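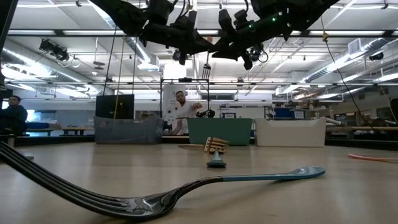

Shiuli Khondokar wrote in to ask whether I'd still buy the Wokov arm after two months of complaining about it, and whether the subscription can be dodged. No, and no. You pay per arm, every month, and without it the fork and spoon routine is gone.

The sales page promises "table service, out of the box." What I got out of the box in August was 13 bags of screws and a calibration that took until 2 a.m. It will pick up a fork, I'll give it that. A fork held upright in a gripper looks great. Getting it into the right bin is a different product, apparently, and Wokov would like another 200 for that one.

Grasis sells a rival kit with a thicker manual and the same habit of quoting success rates without saying what was on the table. Thin metal handles or fat plastic ones? Shiny tines under bright lights? I asked both. Wokov sent me a ticket number – 2507, if anyone there is reading – and Grasis sent a brochure.

I'll run 40 more pickups on the new firmware and post the misses too. Until then, keep your money.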